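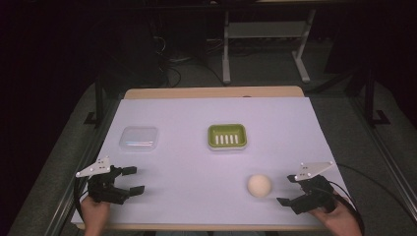 The Gripper Tables: Your Questions, Answered as Well as We Can

Since the Clovow project moved into the Flitton building, the suggestion box has had more mail than in its whole previous career, most of which was about the vending machine. We've sorted the questions by subject, merged the ones that were the same question in different handwriting, and cleaned up the language in a few. If yours is missing, it's either covered under another heading or it was about the vending machine.

THE BASICS

What is Clovow?

Clovow is Pramunen's name for the plan to put robot arms on part of the gift set line. The name was picked before any of us heard about it. It doesn't stand for anything, and we've asked.

So where are the arms?

Still on order. What we have now is the part that comes first, where people do the job with hand-held grippers while cameras on the grippers record it. The recordings are used to train the software that will eventually run the arms. Until then, the most advanced equipment at the tables is whoever is sitting there.

Why can't they just film us packing normally?

Because you have fingers, and the arms won't. A gripper opens and closes, and that's the end of its talents. If the software learns from someone using all ten fingers and a thumbnail, it learns a lot of tricks it can't do. Working with the grippers keeps everybody equally clumsy.

Is it hard?

The first session is humbling. People who can pack a gift box while arguing about football have been seen chasing a bath ball across a table with both hands. It gets better by the third or fourth try. Your wrists do most of the learning.

What are we picking up?

Things of the sort that go into the sets, plus odds and ends chosen for being awkward. Soap dishes, clear containers with lids, balls, rolls. Round items are there because they roll, and clear ones because cameras have trouble with them. If you find something in the stockroom that is both round and clear, please put it back and tell no one.

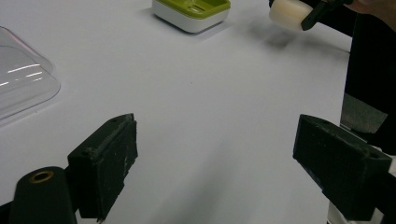

Soap dish, clear lid, gripper open.

AT THE TABLE

How long is a session?

30 minutes, then you go back to your regular station or take your break, whichever was due. You can't do two sessions in a row. A few people have asked to, mainly in the week the chiller on the main floor was down and the gripper room wasn't.

When do sessions start?

The first afternoon session starts at 2. The morning ones depend on what's shipping, and they go up on the board by the time clock. If the board and the scheduling app disagree, believe the board. The app still thinks we have a night shift.

Does it count as work time?

Yes, at your usual rate. It goes on the timesheet under "training, other," a code previously used for forklift refreshers and one regrettable afternoon of team building. If you're on a piece-rate bonus, you get your average for the time you're away from the line. Check your slip the first time and bring it to the shift desk if it looks wrong.

What counts as a good run?

Pick the thing up, move it where the task card says, let go, and bring the grippers back out of the way. Go at a speed you'd be happy to be copied at. Slow is fine. Showing off is saved to disk along with everything else.

I dropped something. Should I stop?

No. Pick it up with the gripper if it's still on the table, and carry on. Recoveries are useful, and the software people say they don't get enough of them, a complaint no supervisor in this building has ever made about dropped items. If it went on the floor, stop the recording, fetch it by hand, and start the task again.

Do two people really have to work at the same table?

For some tasks, yes. One person holds or moves something while the other does the next bit. Say out loud what you're about to do before you do it. Pairs who have packed side by side for years tend to skip this step, and they do fine. Everybody else clacks grippers.

The pads on the fingers look terrible.

They do. They're meant to wear, and they wear quickly. A scruffy pad that still grips is fine to use. Tell the table lead if one is peeling or if smooth items have started sliding out. Please don't trim the fuzz with the box cutters, however tidy you feel.

What about the cables?

Keep them to the outside of your arms and look down before you stand up. If one is across the spot where you put your feet, get it moved before you start. You're not expected to untangle anything. The cables came tangled and it's widely believed they'll leave the same way.

My hands ache afterward.

Loosen your hold. Almost all of us start out squeezing as if the gripper were trying to escape. If they still ache the next morning, tell the shift desk, get it written down, and skip your sessions until it's sorted out. You won't lose your place on the list.

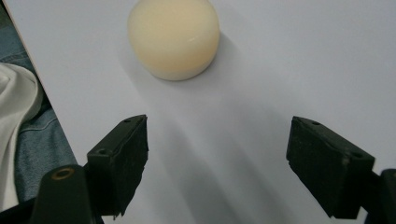 Pramunen Floor Notes Issue 11 Page 2

JOBS (THE QUESTION BEHIND MOST OF THE OTHER QUESTIONS)

Am I training my replacement?

This came in many versions, several underlined. What we've been told in writing is that nobody on the gift set line will be let go because of Clovow during the trial, and that anyone moved to another station keeps their current rate. What happens after the trial has not been put in writing. We've asked for it and we'll print whatever we get, including if we get nothing.

What are the arms supposed to take over?

The seating step, meaning putting the same items into the same tray for the whole shift. It's the station people swap out of whenever they can, and the one our shoulder complaints mostly come from. Ribbon, tissue, final check, and anything a customer has personalized stay with people. Ribbon in particular appears to be safe for a long while. Anybody who has seen a gripper near a ribbon will understand.

Will there be new jobs?

Two so far, both called "cell operator," which sounds like prison work and has been flagged. Operators will load trays, clear jams, and decide when the arm has had enough. They'll be filled from inside first. You don't need any computer background. You do need to be able to tell from across the room that something has started to sound wrong, and many of you can already do that with the Pietrzak.

Is this going to be like the Pietrzak?

For newer people: the Pietrzak is the case sealer by the loading doors. It was bought to save labor, and for its first year it employed one person full time to stand next to it. It's pretty good now. The lesson most of us took from it was that the crew should have been asked before it was bolted down, and that's partly why this page exists.

Will the pace of the line go up?

It's not supposed to during the trial. The people after the seating step can only tie bows so fast, and an arm feeding them faster would just build a very neat pile. If you notice the pace creeping, write down the time and the station and hand it in. "It felt faster" is probably true, but it's hard to take into a meeting.

Can I say no?

To the gripper sessions, yes. It's a sign-up sheet and it's staying one. You don't have to give a reason, and it won't be held against you if you apply for an operator job later. Some very good packers have said no. One wrote "no thank you" in the box in capital letters, and that was accepted.

RECORDINGS

What do the cameras pick up?

The table, the items, the gripper, your hands, and often bits of whoever is across from you. Sleeves and jeans turn up a lot. If you don't want a tattoo, a ring, or a name badge in there, cover it or leave it in your locker.

Is sound recorded?

No. This was the most relieved set of faces we saw at the September meeting.

Can the recordings be used to rate me?

No. They go to the Clovow team under a session number, and supervisors can't open them. They can't be used for reviews or discipline, and that part is in writing, posted next to the board. Somebody has drawn a mustache on it, but it's still legible.

Can I have mine deleted?

Yes. Bring your session number to the table lead. Once a recording has already been used for training, deleting the file doesn't make the software forget what it learned, so ask early if you're going to ask. We thought you should know that before you sign up.

ODDS AND ENDS

Can I bring my kid's toy to try with the grippers?

Outside items need to be approved. Slime has been refused already.

Will the arms get a name?

There's a list. Most of the entries can't be printed.

Who answers these?

A few of us from packing, on our breaks, with corrections from the Clovow team where we got the technical bits wrong. They asked us to take out the word "clacks." We left it in.

Where do I send more questions?

Use the box outside the Flitton break room or hand them to any table lead. Unsigned is fine. Answers go up here with the next issue. Vending machine questions should go to the number on the vending machine.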